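January 2, 2026 (Friday)
Wool wash bench, Inthorpe workshop

Back at the bench. Radiator off over the break, wash room cold enough to store fish in. Put the heating on and swatched with gloves until it caught up, which did my gauge no favors. I have marked those swatches G and will not be using them for anything important.

Where we left off: the Fostcombe gray shrinks. We knew that. Wool shrinks. What we don't know is why the lot we bought in August shrinks more in length than in width when the old lot went the other way. The mill's reply to our letter was a new color card. It's a nice color card.

Yarn inventory first, before it gets used up on tests and I have to guess. Total on the shelf, all Fostcombe, all weights: 2,037 g. Of that, 565 g is the August lot in gray. The rest is old lot, plus the green that came in by mistake and that we kept because mailing it back cost more than it did. I weighed everything on the kitchen scale. The good scale says Err and has said so since before the break. New battery, still Err. It has strong feelings about something.

Swatch plan, same as before so the numbers can be compared:
- stockinette with a garter border, cast on 20 stitches
- knit until square, then stop, even if the row count looks wrong
- rest overnight, measure dry
- wash, spin, dry flat, rest overnight, measure again
- write it down at the time, in this book, in ink

That last one is aimed at me. The page for the December rinse tests is a grocery receipt taped in sideways, and the numbers on it could be centimeters or the price of eggs.

Machine: the Trendico, wool cycle, spin set to 700. I tried going lower but the dial skips from 700 to no spin at all, and no spin leaves the swatches so heavy that they stretch when I lift them out. So spin stays in. I've taped over the dial. Someone will peel the tape off to see what's under it, and what's under it is the dial.

Wash bags: the fine mesh ones only. The coarse bag left a waffle print on two of the swatches last time and I spent half an afternoon measuring a waffle.

Run 1, old lot, wool cycle, wool soap. Came out flat and well behaved. Width in a touch, length hardly moved. Same as every old lot run in this book, so the machine and I are both still working.

Run 2, August lot, same everything. Length in, width almost where it started. Edges rolled hard at the cast-on. Fabric feels thicker and a bit fuzzy on the face but stitches still readable. I would not call it felted. I'd call it thinking about it.

Run 3, August lot, cold soak in the sink, no machine, pressed in a towel. Hardly any change in either direction. So it's something in the cycle and not simply getting the yarn wet. I've been saying this since fall and would like the book to reflect it.

Run 4, August lot, machine, no soap. Shrank less than run 2, more than run 3. Annoying. I'd have preferred it to land on one side or the other.
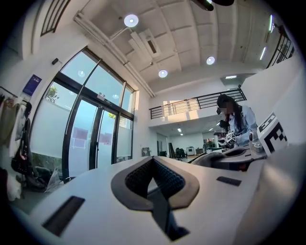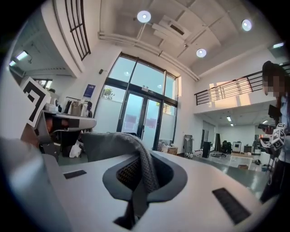 Could the August lot just be knit tighter than the old one?
Tension is part of it at most. I knit both lots on the same needles in one sitting and the dry gauge matched before washing, so the difference shows up in the wash. The cold soak swatch also kept its size, and a tight swatch should have relaxed at least a little.

Next thought, spin finish. The August yarn smells less of sheep than the old lot and it squeaks a little in the hand when wet. My guess is it was scoured harder at the mill, or they changed the oil. More bare fiber, more grab, more shrinkage once it starts moving against itself. That would explain the fuzz. It does not explain why length and not width, and I have now written "why length" on three separate pages with increasing pressure on the pen.

Things that might explain length:

Twist. I untwisted a short end from each lot by hand. The August one seemed livelier and kinked back on itself when I let it go slack. If it's got more twist in it, the stitches could be slanting and pulling rows together. Sure enough, the run 2 swatch leans a little to one side if you look at it from the border. Need to check twist properly. The twist counter is in the Massawe box with the dye notebooks, and the Massawe box is behind the other boxes.

How I lay them out. I pat swatches square after washing. I am fairly sure I pat the long way first, out of habit, and I can't rule out that I've been patting one lot more kindly than the other. From run 5 on: lift out, put down, hands off. Dry however they like.

The drying rack. It sags in the middle. Swatches in the middle dry in a shallow bowl shape. I had all the August ones in the middle and all the old lot ones at the ends, because that's where there was space, which is just the kind of thing I'd make fun of in someone else's notebook. Swap positions next time. Better, get the boards out.

Run 5, August lot, wool cycle, wool soap, dried on the board, not patted. In the wash as I write this. Measure tomorrow.

Soap notes. The wool soap is down to the last inch of the bottle. When it goes we get whatever the store has, and every number before that gets an asterisk. I've written the level on the side of the bottle in marker. If you need to wash your own sweater, use the dish soap by the sink. It did fine on the green.

Also: the cuffs for the Inthorpe display sweater are to be knit in OLD LOT. The body is old lot. If the cuffs are done in August gray they'll match perfectly right up to the first wash, and then the sleeves will climb. I've put the old lot cones on the top shelf with a string around them. The August cones have no string.

To do:
- measure runs 1 to 4 again tomorrow after a full rest, dry
- find twist counter
- boards out, rack to the trash or at least to the hallway
- write to the mill again, ask about twist and scouring, and ask nicely
- label the G swatches so that nobody, meaning me, averages them in
- battery back out of the good scale and into the clock

Clock is also stopped. Spin just finished. Run 5 is on the board, hands off.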